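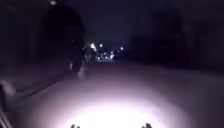 Evening bus 26 is getting its late run back, and I for one am thrilled

If you live up at the Piltby end of town you've probably heard already, but for everyone else – the 26 is going to run late again starting in October. The last bus out of Requena Square will leave at 11:40 at night, where for the past 2 years it has left at ten past nine. I found out from a sheet of paper taped inside the shelter, read it twice, and then missed the bus I was standing there to catch.

The news was confirmed this week by Undov Transit, the company that took over the evening routes in the spring. They're adding 13 trips a week, spread over every night, and the fare stays the same as in the daytime. The bus will follow the old route up the hill, past the swimming pool and the Kotow bakery, and turn around at the Piltby water tower like it always did.

I know a later bus doesn't sound like much. But I gave up my evening pottery class when the late run was cut (I was terrible at it, but I liked it a lot!), and I wasn't the only one on our street who dropped something. The movie theater moved its second showing up to 6:30 so people could get home. The pool stopped its late swim. A guy I used to nod to at the stop every night bought a scooter, and I haven't seen him since.

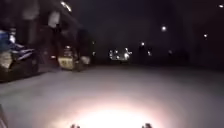
What got the thing moving was a petition. It sat on the counter at the bakery next to the poppy seed rolls, and by the end of the summer it had 3000 names on it, which for a neighborhood our size is a lot of rolls. The town council talked it over for most of an evening in September and agreed to pay part of the cost through next summer. After that they'll look at how many people ride and decide again. So please, if you signed it, get on the bus once in a while.

There are a few things to know before you plan your night out. The last two trips won't stop at the hospital side entrance, only at the main doors, and the stop by the old post office is still closed for the water pipe work. If you're used to waiting there, walk down to the one outside the shoe repair place. Undov says a printed timetable will be in the shelters before the first late trip, and the drivers will have copies too. I asked about the bus being held for the end of the late movie if it runs over. The answer was a polite no.

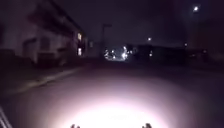

The walk home is the part people brought up most when I asked around at the stop. Without a bus it's a good 40 minutes from the square to my door, most of it uphill, and I've done it more times than I'd like in shoes that weren't made for it. You get to know every building on the way. After dark it's a long pale front with hardly any light on it, then a stretch of black asphalt, then another one, and you start talking to yourself somewhere near the pool. My neighbor walks it for fun with her dog and says I'm being dramatic. Maybe so, but she goes at seven, and she has the dog.

Not everyone is happy, I should say. A couple of people on Tower Lane wrote to the council about engine noise at the turnaround, and they have a point – the old buses used to sit there rumbling for ten minutes at a time. Undov has told its drivers to switch off while they wait. The people on the lane can call the depot if that doesn't happen, and the number will be posted at the tower stop.

There's also talk of a late trip on the river route, but only talk so far, and the woman at the ticket window wouldn't be drawn on it. The theater hasn't said if it will move the second showing back to eight. The pool has, though: late swim starts again the same week as the bus, with the doors open until 10:30 and the small sauna on. Pottery is full until January. I've put my name on the waiting list.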